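Ticket 389: right hand gripper drops out during table clearing
Opened by: Sumathi Poduval
Assigned to: Kumaresan Murthy
Site: Dirnthorpe, bay with the black curtains
Status: closed

## Report

Right gripper of the Kartha pair stops sending its opening width part way through a run. The left one carries on as normal. The software shows the last good value and holds it, so the fault is easy to miss until playback. Seen on the bowl and chopsticks task, mostly when the right arm reaches across the table.

Restarting Irnow brings the gripper back. It then fails again within a few runs.

## Log

**Kumaresan:** Swapped the two grippers at the hub end. The fault stayed with the right gripper, so the hub port is fine. Left the ports swapped for the rest of the tests.

**Kumaresan:** Looked at the log rate. It should be 500 readings a second from each side. The right side drops to 90 for a moment, then nothing. That looks like a poor connection to me. Firmware is the same on both.

**Bindu Unnithan:** Could the cable be pulling? On the right it runs down the forearm and there isn't much spare when you lean forward.

**Kumaresan:** Tried it with Bindu in the chair. Arms out over the table, one gripper at each end of a thin chopstick, wire basket in front and the bowl on its mat behind.

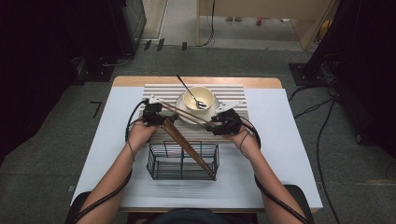 ### Cable check

1. Stop the run and unplug the right gripper at the hub.
2. Undo the wrist strap and take the cable off the arm.
3. Bend the cable a little at a time from the plug end with a meter across the data pair. Reading went open when bent close to the gripper body. No fault found further down.
4. Fit the spare cable. Leave a hand's width of slack between gripper and wrist before doing up the strap.
5. Put the ports back to their original order and zero both grippers, fully closed then fully open.

## Result

**Kumaresan:** New cable fitted Jun 30, 2018. Ran 1000 open and close cycles on the right side with the arm moving. No dropouts, rate steady at 500. Old cable is tagged and in the Rarklow box, please don't put it back in the spares drawer.

**Sumathi:** Did a full set on the table task this afternoon, all good on playback. Can we have a warning when the value is held?

**Kumaresan:** Raised separately with Vimala Iyengar. Closing this one. Still need to order another spare, as the left cable is the same age.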